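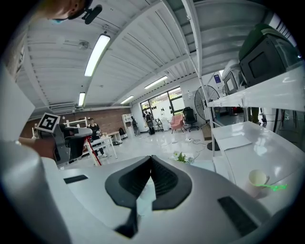

工作间一角，浅蓝口罩，白色波纹顶棚

搜索本版 请输入关键词 高级搜索

城南夜话 > 民生杂谈
发帖：半截粉笔　三月
打印本页　用电子邮件发送给朋友

标题：Disthorpe街的过夜收容点要缩到40张床，你们怎么看？

半截粉笔（楼主）
刚在社区公告栏上看到的，区里打算从下个月起把Disthorpe街那个过夜收容点改成“定额开放”，40张床，满了就不再收，多出来的人用小巴送到Moro路那边的旧体育馆。我住在收容点斜对面，楼下就是公交站，所以这事儿对我来说挺近的。
先说我的态度吧，我不赞成。Moro路那个体育馆我去打过羽毛球，离最近的公交站要走好长一段，晚上路灯还隔一个坏一个。小巴只有一趟，晚上九点发车，错过了怎么办？公告上一个字没提。早上怎么回来也没写，只说“自行离开”。很多人白天是要去菜市场那边打零工的，天不亮就得到，住那么远等于把活儿也丢了。
公告落款是街道办，联系人写的是Birutė Ozoliņš，我打了两次电话，一次占线，一次响到自动挂断。有没有人打通过？

老姜不辣
打通过，周日以外的上午打，下午别打，下午那部电话没人守着。她人挺客气的，说小巴的事还在谈，可能加一趟十一点的，但没定。我问能不能把这句话写进公告，她说要等Lehner那边报价。Lehner就是包小巴的那家车行。

三号楼收快递的
我跟楼主意见不一样，先别骂我。现在那个点晚上到底挤成什么样你们进去看过没有？过道里都铺了垫子，消防来查过，贴了整改单，就贴在门上，谁都能看见。真要着了火，睡过道的人往哪儿跑？限床位我觉得是被整改单逼出来的，跟赶人是两码事。

半截粉笔（楼主）
整改单我知道啊，天天从门口过。可整改单要求的是“疏通过道”，又没说只能放40张床。二楼原来的阅览室空了一冬天，搬进去不行吗？

三号楼收快递的
二楼没有第二个楼梯。你让消防怎么批？

半截粉笔（楼主）
后面有外挂的铁梯子！

三号楼收快递的
那梯子锈成那样，你敢走你走。

蓝毛线
你俩别吵了哈哈。我补充一点大家可能不知道的：这个点的电费和热水费一直是区里跟Clondent各出一半，Clondent那份合同这个春天到期，续不续还没消息。我猜缩床位跟这个也有关系，钱少了一半，热水先保不住。不过是我猜的，手里没文件，别拿去到处转啊。

老姜不辣
Clondent续约的事我也听说过，说是想续，但要求换个名目，要挂他们的牌子。街道不太愿意。
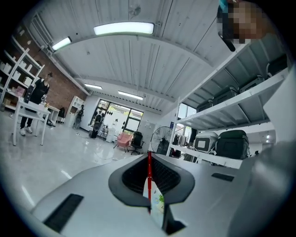 豆腐脑咸党：要挂牌子就让他们挂呗，冬天有热水比门口干净好看重要多了，我每天早上五点多出摊，看见从里面出来的人脸是洗过的，心里就舒服一点。我反对的是旧体育馆，那地方冬天我进去过，说话都冒白气，空场子那么高，几台暖风机根本顶不上去。

半截粉笔（楼主）
对对对，就是这个！顶太高了，我打球的时候不动都冷。真要分流，能不能分到近一点的地方？我想到的是菜市场后面的旧邮局，空着，有暖气管，走过去也就一站路。

三号楼收快递的
旧邮局产权不在区里，这个我倒是知道，前年想拿来做老年食堂就没谈下来。不过体育馆冷这一条我同意你们，送人过去之前起码得把供暖弄好。

路过的小满
弱弱问一句，40张床是怎么定出来的？公告里有依据吗？去年冬天最冷那阵子每晚到底多少人，有没有公开过？

老姜不辣
没公开。Ozoliņš说有登记本，每晚签字的，但是涉及个人信息不能给看。我说我不要名字，只要每晚的总数，她说回去问问。到现在没回我。

蓝毛线
总数应该可以申请公开的，区政府网站上有表格，填起来有点啰嗦，要写用途。我以前查过垃圾站选址的材料，等了17个工作日才给答复，所以要填就赶紧，别等到方案都执行了。

半截粉笔（楼主）
行，我今晚就填。用途我就写“居民对公告提意见需要参考”，这样可以吧？

蓝毛线
可以，写得越短越好。记得勾“电子邮件答复”，不然他们给你寄平信，又得多等几天。

宽巷子尽头
说句不好听的，我住收容点隔壁单元，夜里有人在楼道口抽烟吵架，我家孩子睡不好，去年报过几次警。你们讲爱心都对，可隔壁的人也得过日子。限了床位，门口排队的少了，我是松一口气的。

豆腐脑咸党
你家的难处我信。可是限了床位，那些没排上又没赶上小巴的，晚上不还是在你楼道口待着吗？说不定更多呢。

宽巷子尽头
……这个我倒没想过。那就更应该先把十一点那趟车定下来。还有门口能不能有个人值夜，以前有过，后来撤了。

三号楼收快递的
值夜这条我举双手。楼主你提意见的时候把它写进去吧，我也签。

半截粉笔（楼主）
好，那我先拟一份，目前想到的是：加一趟晚班小巴，早上也要有车送回来；体育馆供暖弄好再启用；门口恢复值夜；公布去年冬天每晚的总人数。床位数我还是想写“暂缓限额”，三号楼的你要是不同意，我就把这条单独列出来，愿意签的签。

三号楼收快递的
单独列，这条我不签，别的都签。

老姜不辣
意见要交纸质的，街道一楼窗口收，让他们给你盖个收件章，我上回没盖，后来他们说没收到，气死我了。

半截粉笔（楼主）
记下了。初稿明天晚上贴上来，大家帮我改改错别字。

打印本页　用电子邮件发送给朋友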